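Ornent play kitchen set: eight months on our table
27 December 2021
By the editor of the Small Kitchens page

I bought the Ornent play kitchen set in April, after long thinking, for a child of 3 who wants to cook everything that I cook. The set cost less than the Ollora one, and it comes with plates, a bowl, a colander and a bag of small foods. The oven is not included, so ours comes from another place.

The foods are the best part. They are small, but each one is easy to recognize, also for a guest who does not know the game.
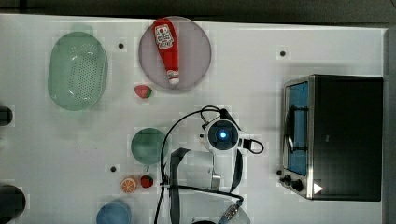

The strawberries, the orange slice and the ketchup, with the oven on the right.

The green colander is my favorite piece. It is large enough to hold all the food when we clean up, and I think we have filled it nearly 300 times. The plates come in different colors, and this helps more than I expected: my child decided that the pink one is for hot meals and the teal one for fruit - I was not asked.

Now the weak points. The ketchup bottle does not want to stand, so it spends its life lying on a plate. The strawberries roll away very easily, and one was under our sofa for 9 days. The label on the bottle is still good, but I do not let anybody put it in water.
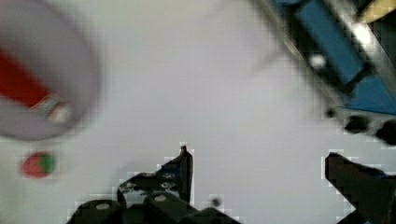 A play kitchen needs a good surface, and I would spend money there before buying more food. We use the white Hattori top, and it is very smooth, so I wipe it with one damp cloth and I am finished. On plain white like this even a small dark dot is easy to notice, and a bright blue thing in the corner catches the eye at once. For finding lost pieces it is a good color. For hiding crumbs it is a bad one.

I would buy the set again, but I would ask for a heavier bottle. For a child who already plays with many friends, take the larger Ornent box with 21 foods.

Comments (3)

plumcake: Does the colander fit inside a normal toy drawer? Ours is quite shallow.

tessel_b: We have the Ollora set and the strawberries roll too. I put a folded towel on the table.

quietspoon: Thank you for the part about the label. Ours came off after one bath.

Recent reviews
Cidura folding step stool
Ollora wooden tea set
Hattori table top, second look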